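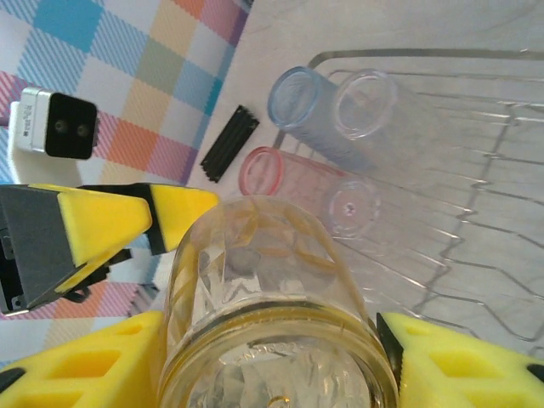 Glass jar with a threaded mouth and molded ridges

Drellska

Drellska is a thick, dark preserve made from sour plums, cooked for many hours with little sugar or none at all. It comes from the Bullau valley, where it is made in the villages of Pita and Mamo and on the farms between them. It is eaten with bread, used as a filling in dumplings and cakes, and stirred into sauces for pork and game. The same word is used in the valley for the evening on which the preserve is cooked, so that a family can say that it "has drellska" on a certain night, meaning that neighbors are expected to come and help.

Contents
Name
Fruit
Preparation
Storage and containers
Use in the kitchen
History
Drellska fair
Similar products
See also

Name

The origin of the name is not settled. The most common explanation connects it with a local verb for stirring slowly, drellen, which is still used by older speakers in Mamo. A second explanation takes it from the name of a stream that passes the oldest orchards. The stream is first named on a map which is younger than the earliest household book where the preserve appears, and for this reason the second explanation has fewer supporters today.

In Pita the word is feminine and has a plural. In Mamo it is used only in the singular, also when several kinds are meant. Both forms are found on labels.

Fruit

Drellska is made from a small blue plum which is called the Bullau sour plum. The fruit is oval, has a heavy bloom on the skin and separates from the stone with some difficulty. Eaten fresh, it is sharp, and people from outside the valley often find it unpleasant. It contains little juice compared with dessert plums, and this makes it suitable for long cooking.

The trees bloom in April and can be damaged by late frost, mainly on the lower meadows where cold air collects at night. The best orchards are therefore on the slopes. The highest one stands below the pass, at 1,086 meters above sea level, and it gives a crop only in warm years. Trees are grown from root suckers as a rule and seldom grafted. A tree from a sucker needs several years longer before it carries fruit, but growers consider it to be stronger, and if the trunk is broken by snow it comes again from the root with the same variety.

The plums are picked late, when the skin around the stem has begun to wrinkle. In Pita they are shaken onto cloths. In Mamo shaking is considered bad for the tree and the fruit is picked by hand from ladders, except on the steepest ground. Fruit that has already fallen before the harvest is kept apart and used for spirit.

Preparation

The plums are washed, cut open and stoned. They are put in a wide kettle with a small amount of water, only enough to prevent the first layer from burning, and heated until they fall apart. After this the mass is pressed through a sieve, or left with the skins inside, depending on the village. The version with skins is darker and more bitter, and is regarded as the older one.

The actual cooking begins when the mass returns to the kettle. It is kept at a low boil in the open kettle and must be stirred all the time, at the end with a long-handled wooden paddle which has holes in the blade. The handle is set at an angle, so the person who stirs can stand away from the hot drops that jump out. Cooking goes on through the night in most houses. The preserve is finished when a line drawn with the paddle on the bottom of the kettle stays open for a moment before it closes, or when a spoonful, turned over on a cold plate, does not move.

Sugar was not part of the preparation in former times. Today some producers add a little in wet years, when the plums stay very sour. Other additions are a few green walnuts in their shells, a piece of cinnamon, or star anise. The walnuts are taken out before filling. In Mamo a stone of the plum is cracked and the kernel is placed in the kettle for a short time – a custom that the commercial makers have given up.

Storage and containers

Well cooked drellska contains so little water that it keeps through the winter in a cool room. The oldest containers were glazed pots of brown clay, holding enough for one household. The hot pots were set in the bread oven after baking, until a firm skin was formed on the surface. Over this skin a layer of melted lard was poured, and the pot was tied with linen. When a pot was opened, the skin was given to the children.

Clay was replaced by glass slowly. The first glass containers had a wide mouth without thread and were closed with wet parchment, later with cellophane and a rubber ring. Jars with clamps and glass lids were also common, and there are families who still prefer them. The screw jar with a metal lid became usual last, mostly because it could be obtained without cost: households collected the jars of bought honey, pickles and coffee, and filled them again in autumn. The thread on the outside of the mouth holds the lid, while the seal is made by the soft ring inside the lid, which is pressed on the rim. A jar can be used many times if the rim has no chips. The lid lasts for a shorter time.

Because of this habit, the homemade preserve has no typical jar, and at a sale table one can find plain, faceted and ribbed glass next to each other. The commercial makers sell it in a jar of 200 grams. Filling is done when the preserve is very hot, into warmed glass, and the closed jars are left to cool slowly under blankets.

Use in the kitchen

The simplest use is on dark bread with butter or with fresh white cheese. For dumplings, a spoon of drellska is closed in potato dough, boiled, and rolled in breadcrumbs or ground poppy seed. It does not run out in boiling water or in the oven, and bakers value it for this quality. The Christmas cake of Pita has two layers of drellska and one of walnuts.

In savory dishes it is used in small quantity. It is added to the gravy of roast pork and hare, and to red cabbage. A soup made from drellska, dried pears and smoked rib was formerly eaten in Mamo on the first day of plowing. It is rarely cooked now, although two inns in the valley serve it in spring.

Thinned with hot water, the preserve was given as a drink to people with a cold. It has also a reputation as a help for digestion, like other plum products.

History

Plum orchards in the valley are older than any written mention of the preserve. The earliest mention is in a household book from an estate near Pita, where it stands between the candles and the dried mushrooms in a list of winter stores. No method is given there, and it is possible that the word then meant any fruit cooked down without sugar.

The preserve was for a long time a way of keeping fruit and was not a product for the market. Sugar was expensive, and drying needed a dry autumn, which the valley often does not have. When the road over the pass was improved, carters began to take pots of drellska to the towns on the other side and exchanged them for salt and iron goods.

The number of orchards fell strongly when dessert fruit from warmer regions became cheap. Many trees were cut for firewood or left without pruning. Later an orchard society from both villages planted 1,000 young trees, all from suckers of old valley trees, on meadows which were no longer mowed. The greater part of the fruit that is cooked today comes from this planting.

On 2019-09-03 the society published a written standard for the preserve. It permits the name Bullau drellska only for preserve made from the local plum, cooked in an open kettle and free of thickeners. The standard leaves open the question of skins, on which the two villages could not agree. Following it is voluntary.

Drellska fair

A fair takes place every autumn, one year in Pita and the next year in Mamo. Several kettles are lit in the evening on the green and cooked until morning, with music, and visitors take turns with the paddle. The preserve from each kettle is sold at noon. In good years 2,000 jars are filled at the fair, and buyers who bring an empty jar of their own pay less. There is a tasting without labels, judged by bakers from outside the valley.

Similar products

Unsweetened plum preserves are known in a large part of Central and Eastern Europe, among them Polish powidła, Czech povidla and Austrian Powidl. Drellska is near to these in method. It is more sour, and the version with skins is also coarser. Fruit butters made from apples or pears are cooked in a similar way, but normally contain more water and are spread more easily.

See also
Fruit butter
Plum dumpling
Prune
Home canning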